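Workby Student Robotics - Simulation Bench Checklist, Drawer Task
Spring term, April round
Filled in by: Stela Pop
Read over by: Wissam Issa
Team: Posach (Sebastian Sima, Brândușa Voicu)

Dear team, and anyone else who picks this up later on. I know a safety checklist for a simulated arm makes some of you roll your eyes, and I did hear the remark about hard hats for the keyboard! But the habits you build in the simulator come with you when we visit the real arm at Wetutthorpe, and I would much prefer we argue over clearances now, with cookies on the table. Please read the comments as well as the marks. I spent a whole evening on them and a good deal of tea.

Marks: OK, FIX (before the next run), TALK (let's discuss it at club).

Section A - Before anyone presses run

A1. Scene file opened from the shared folder and not from somebody's desktop. OK
Comment: Thank you, Brândușa. Last month we had four versions going and I graded the wrong one.

A2. Run name and operator written in the log. FIX
Comment: The run name is there but the operator line just says "me." I have a fair guess who that is, Sebastian, but please use your name.

A3. Joint speed limit set to 60 percent for practice runs. OK

A4. Stop key tested and both partners know where it is. OK
Comment: Tested twice while I stood behind you, and you both reached it without looking down. Lovely.

A5. Home position reached with no joint warnings. OK

Section B - The workspace

B1. Cabinet sits flat on the table and doesn't jitter when physics is switched on. OK
Comment: It used to creep a tiny bit every time the scene loaded, and Sebastian tracked that down to the friction setting. Nicely done, and please write it up for the younger group.

B2. Load on top of the cabinet entered in the object list. TALK
Comment: The big cream storage box is in the scene but it has no mass in your list. A box that size could be carrying nothing or a whole shelf of textbooks, and it makes a difference to how the cabinet behaves when you tug on the drawer. Pick a value, write it down, and tell me why you picked it.

B3. Handles, latches and other parts that stick out included in the collision model. FIX
Comment: The drawer handle is in. I couldn't find the yellowish latch on the side of the box, or the bar handles on the lid, and the latch is on the side where the arm works. Please add them all.

B4. Drawer contents match the task card. OK
Comment: The card calls for an empty drawer, and empty it is.

Section C - Working at the handle

C1. Approach path checked at slow speed before the full run. OK

C2. Wrist and gripper keep clear of the box while working at the drawer handle. TALK 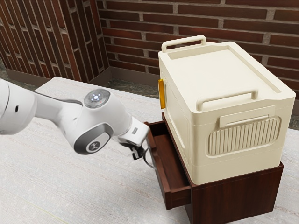
I'd like the two of you to sit down with the clearance readout for this one, because the wrist has to work quite near the drawer front and the box is right there above the cabinet. You told me the planner was happy with it, and I believe you, but a happy planner only knows about the shapes we gave it (see B3). Once the missing parts are in, run the check again and bring me the new smallest distance. If it's fine, I'll change this to OK with great pleasure.

C3. Gripper force limit set before contact with the handle. OK
Comment: The handle is a thin curved piece and doesn't need a bear hug. Your setting is sensible.

C4. Pull direction follows the drawer slide. OK
Comment: Brândușa explained this one to me with a kitchen drawer and a wooden spoon, and I may borrow that for the parents' evening.

C5. Physics step left at the club setting of 200 per second. FIX
Comment: Somebody lowered it to make the runs go faster. I do understand the temptation - the old lab computers are slow and supper is calling - but contact gets unreliable, and then we can't compare your results with the Lục team's.

Section D - Pausing and backing away

D1. Gripper free of the handle before the arm is sent sideways. OK

D2. Hold position is in open space, with nothing touching the fingers. OK
Comment: Fingers pointing down and well clear of the drawer is what I like to see at a hold. 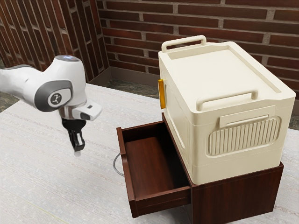
D3. Cable near the back of the drawer checked against the arm's path. TALK
Comment: There's a thin gray cable looping down to the table behind the drawer. Is it only there for looks, or does it collide with things? Neither of you was sure when I asked, so please find out and put the answer in the log.

D4. Log saved and file closed properly at the end. OK

Section E - Result

Cleared for practice runs at the limit in A3. Not cleared for full speed until A2, B3 and C5 are fixed and we've had our talk about B2, C2 and D3. None of it is a big job, and I think you could have it finished in one club session if you split it between you.

Wissam adds: agreed on all of it, and please ask Sorin Furtună for the blank log sheets, since he moved them to the upper cupboard by the printer.

Signed, S. Pop
Team initials: S.S. / B.V.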